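**Multden opens its color library to the public with Vasta, a new set of 30 blue-greens for the home**

*Trarkow, March* - Multden, the independent color and textile studio, is very happy to share that its long-awaited Vasta collection is ready to leave the workroom and go out into people's homes. Vasta brings together 30 shades running from a pale, milky sea green to a teal so deep that it looks almost black by lamplight, and every one of them is available both as a wall paint and as a woven cotton-and-linen cloth.

The collection has been a long time in the making, and anyone who has stopped by the studio over the past four years has probably been handed a swatch and asked for an opinion. It began with a single curtain sample that looked green in the morning and blue by dinner, and which Multden founder Nobuhle Mabaso could not bring herself to throw away.

"I kept moving that sample from room to room, and it kept changing its mind," says Mabaso. "I have always loved colors that sit on the line between two names. People will argue about them quite happily over a cup of tea - my sister still insists that half of this collection is blue, and I've stopped trying to talk her out of it."

In all, the studio mixed 247 trial colors before settling on the final set. The cloth is woven at the Buthelezi mill, a long-time partner of the studio, where dye manager Tumelo Baloyi and his team worked to bring the fabric as close to the paint as the two materials will allow.

"Cloth and paint never take light the same way, so a perfect match on paper can look wrong once it's hanging beside the wall," says Baloyi. "We would dye a length, drive it over to Trarkow, pin it up and leave it there until the afternoon. Some of the darker teals went back and forth more times than I'd like to admit, but I'm very fond of them now."

Together with the launch, Multden is opening its color library to visitors for the first time. The library fills the upper floor of the Trarkow studio and holds painted boards, yarn cards and cloth samples from past collections, along with the whole of Vasta. Visitors are warmly encouraged to bring something from home, whether that is a cushion, a chipped tile or a favorite old sweater, and to take their time at the long table by the north windows. Doors open at 10 a.m., and no appointment is needed.

The boxed Vasta color card, with hand-painted chips and a small cutting of each cloth, is priced at $165, and the cost comes off the first order of paint or fabric. Single chips are free from the studio counter. 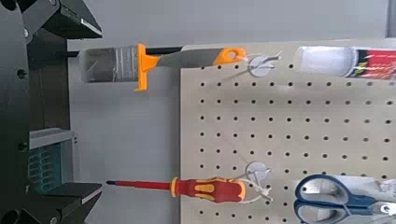 Teal is the color visitors ask about most, and the question is nearly always what to put beside it. Mabaso's own advice is to be a little braver with the dark neutrals. The small patch of patterned teal in the photo, with matte black close by and a light gray metallic piece just above it, has much the same balance as one of her favorite Vasta schemes, in which the strong color takes up the least room. She suggests trying it with a single chair seat or the inside of a bookcase before reaching for the big roller. Stores, designers and members of the press who would like samples or a visit to the color library are welcome to write to the Multden press desk in Trarkow, and the kettle will be on.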